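Feltcombe Tracker
Home | Projects | Tickets | Wiki | Search
Print this ticket | E-mail this ticket

Ticket 1960: Grasp scorer picks odd-shaped props well in replay, poorly in live sim
Project: Grikance
Component: grasp ranking
Status: open, waiting on retest
Reported from: Berkska group

Opening this one with a grin, as the new ranking method is doing something I really didn't expect. Short version: we score each grasp candidate on how much its contact patch moves when we jitter the object's pose, and we drop the old centre-of-mass term completely. In replay it beats the old scorer easily on lumpy objects. In live sim it loses most of that gain, and I'd love to know why.

Setup is the kitchen island world, two-arm robot, stock lighting. Right arm goes for the brown curved prop near the plate, left arm is told to hold by the front corner of the counter.

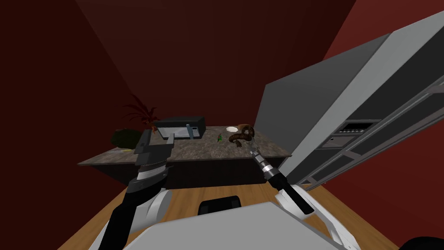

Ran 139 trials with the same seed list as the Mkhize baseline. Replay and live share the mesh files (checked the hashes), so it isn't a bad export.

Update, 10:40
Tried the obvious things first.
- Turned the jitter off. Scores go flat, and live and replay agree again. So the trouble is in the jitter path.
- Swapped the physics step to the finer setting. No change apart from my coffee getting cold.
- Logged the pose the scorer sees against the pose the sim reports. They differ! Live is reading a pose that is 3 ticks old.

Update, 13:15
The stale pose explains a lot. On a smooth object a small lag hardly matters, but on anything with ridges the contact patch jumps from one bump to the next, and the scorer reads that as an unstable grasp and throws it out. I think that's pretty neat, even as a bug. It tells us the score is sensitive to surface shape, and that was the whole point of the method.

Went to the wrist view and stepped through the rough-textured prop over the marble one tick at a time.
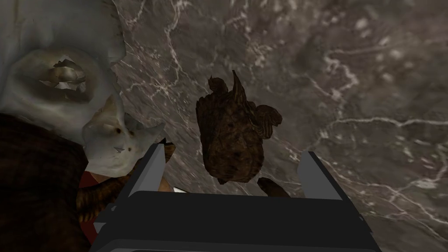 Wrist view, rough brown prop between the gripper fingers.

Update, 16:05
Patched the pose reader to wait for the current tick before scoring. Reran 18 of the worst seeds only. Live and replay now choose the same top grasp on all but one of them, and that last one looks like a tie being broken in a different order. Very happy with this!

Still to do:
1. Full rerun with the patch, same seeds.
2. Sort out the tie-break so it's the same in both modes.
3. Check what the wait costs us. Feels like roughly a tenth slower, but I haven't timed it properly.
4. Someone on the Mkhize side please confirm the baseline doesn't use the same pose reader. If it does, those numbers need another go too.

Leaving the ticket open until the rerun is in. Logs are in the usual Grikance folder under the ticket number.

Related tickets
Pose reader returns old value after world reset
Add surface roughness to prop metadata
Wrist view stepping skips first tick
Grasp ranking: tie-break order not documented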